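双腕ロボットの保守メモ。グリッパまわりのケーブルと指先パッドの扱いについて連投する。2023年7月17日時点の設定。
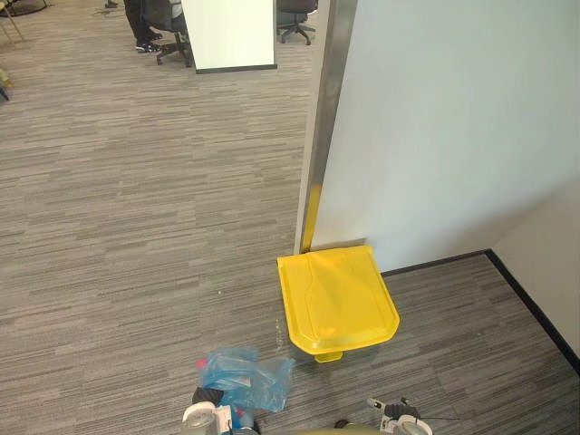
1/
対象はオフィスフロアで片付け作業をさせている双腕機で、社内の呼び名はAstari。今回の主題は右グリッパの配線の見直し。指の組立部から細い黒のケーブルが右へ出ていて、カーペットの上に細い線になって見える。この外に出た部分の取り回しが、保守で一番時間を食う。左は青いポリ袋を保持した姿勢、前方に黄色いプラスチックの対象物。床に近い作業なので、両手とも低い位置に来る。ケーブルの余長を決めるときは、この低い姿勢を基準にする。

2/
余長の決め方。以前は腕を水平に伸ばした姿勢で測っていた。これだと床面作業で手首をひねったとき、コネクタの根元に曲げが集中する。現在は手先を床に近づけ、手首を可動域の両端まで回し、いちばん突っ張る角度で固定点を決めている。固定点は手首側に一つ、前腕側に一つ。間は縛らない。

3/
結束バンドは本締めしない。仮止めで全可動域を低速で二往復させ、印を付けた位置からずれないことを見てから締める。締めたあと指で回して動く程度の余裕を残す。食い込むほど締めたものは被覆に跡が残り、次の点検で交換になる。切り口は必ず外向きを避けて内側に寄せる。袋を引っかける。

4/
断線の前兆はログに先に出る。指の位置フィードバックが一瞬だけ飛び、次の周期で戻る。当初は通信周期の揺らぎと判断していたが、手首角と並べてプロットしたら特定の角度に固まっていた。角度依存があれば配線、なければ基板側を疑う。この切り分けで半日は短くなる。

5/
判定の閾値。飛びの回数が800サイクルあたり4回を超えたらケーブル交換。それ以下なら固定点の見直しだけで様子を見る。根拠はうちの3台分の履歴だけなので、他機種にそのまま使わないこと。

6/
指先パッドの話。黒いゴム系の部品で、消耗品として扱う。薄い袋をつまむ作業が続くと表面がてかってくる。てかりが出ると保持力の指令値を上げたくなるが、先に清拭する。水で湿らせた不織布で拭き、乾拭きして、基準の試験片を引いてみる。それで戻らなければ交換。

7/
清拭にアルコールを使うのはやめた。直後の摩擦は良いが、繰り返すと表面が硬くなる印象がある。きちんとした比較試験はしていない。12月の定期点検から水拭きに切り替え、いまのところ不都合は出ていない。

8/
交換後は必ず開閉の原点を取り直す。パッドの厚みには個体差があり、原点をそのまま使うと全閉時に押し付けすぎるか、薄物を落とすかのどちらかになる。手順は、全開、低速で閉、接触電流の立ち上がりで停止、その位置を記録。左右それぞれ実施し、片方の値をもう片方へコピーしない。過去に一度コピーして、袋だけ落とす不具合を出した。

9/
把持力の設定は対象物ごとに分けている。ポリ袋のような柔らかいものは低め、硬いプラスチック成形品は中程度。袋は潰れながら閉じるので、位置で止めると空振りの判定と区別しにくい。袋の場合だけ、閉じきる手前の電流の増え方で掴んだかどうかを見ている。閾値は袋の厚さが変わると再調整。

10/
光沢のある黄色い樹脂は、深度の取得が不安定になることがある。天井照明の反射が乗ると面に穴が開いたような点群になる。保守側でできる対策は露光の固定とレンズの清掃まで。それ以上は認識側に渡す。レンズの拭き跡が原因だったことが二度あるので、渡す前に必ず拭く。

11/
壁際と出隅。ステンレスのコーナーガードも反射の面では厄介で、縦に長い映り込みが出る。衝突余裕は白い壁面より大きめに取っている。手先が巾木に擦るとパッドの角から欠けるため、壁際の対象物には手前から寄せる動作を優先させる設定にした。

12/
カーペット由来の汚れ。毛羽が指のリンクの隙間に入る。エアブローは奥へ押し込むことがあるので使わない。細い刷毛で外へ掻き出し、残りをピンセットで取る。床に手先を近づける作業が多い週は、点検間隔を半分にする。

13/
グリッパの外装は白と灰色で、黒いゴム粉が付くとすぐ分かる。清掃前に粉の付き方を記録しておくと、パッドの片減りの向きが読める。右だけ外側に偏っていたときは、手首の取付ねじが緩んでいた。

14/
取付ねじの増し締めは352時間ごと。半端な数字なのは、Radstead拠点の稼働シフトに合わせたため。トルク管理表の番号は16番。締めたら合いマークを引き直し、古い線は消す。線が二本残っていると次の担当が判断できない。

15/
予備ケーブルはLenihan経由で手配している。納期が読めないので各拠点に2本ずつ置く。Gurkisby拠点では、交換済みの古いケーブルを予備の箱に戻してしまう事故があった。以後、外したケーブルはその場でコネクタを切り落としてから廃棄箱へ入れる運用に変更。

16/
作業前の確認。非常停止を押し、腕が保持状態にあることを見てから手を入れる。手先に物を持たせたまま電源を落とさない。先に対象物を放させ、指を全開にして停止する。配線作業は必ず二人で、片方は非常停止から手を離さない。

17/
再稼働時の試験順。無負荷で手首の全可動域、次に開閉のみ、次に試験片、最後に実際の袋。途中で位置の飛びが一回でも出たら最初に戻る。実物から始めると、配線とパッドのどちらが悪いのか分からなくなる。

18/
未解決が一つ。右のケーブルを前腕の内側に通す案を検討中。引っかかりは減るはずだが、交換時に外装を外す必要があり、作業時間が倍近くになる見込み。スパイラルチューブで束ねる案も試したが、低温時に硬くなって手首の動きに抵抗が出たので外した。次は編組スリーブを右だけに付けて、飛びの回数を左と比べる。結果はこのスレッドの下に追記する。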